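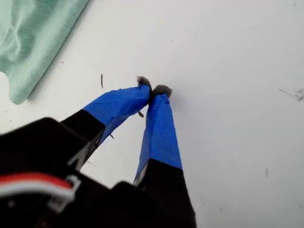
How Varkent Does Its Washing: a student report
July 25, 2019
By the Prerkham study group
Print this page | E-mail this page

We spent a lovely (if rather damp) October asking our neighbours in Varkent how they dry their clothes, and 99 households were kind enough to answer. 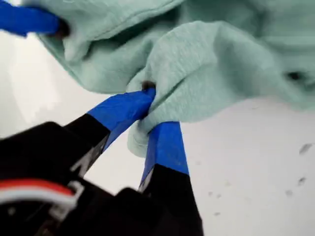
Most still peg out whenever the sky allows, and several told us at great length about their grandmothers' lines!

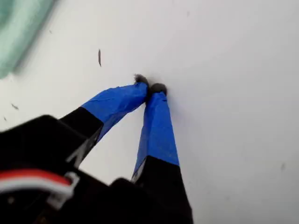
Only eight used the Sharifi launderette, mainly for bedding.

Contact us | Copyright Prerkham study group | Back to top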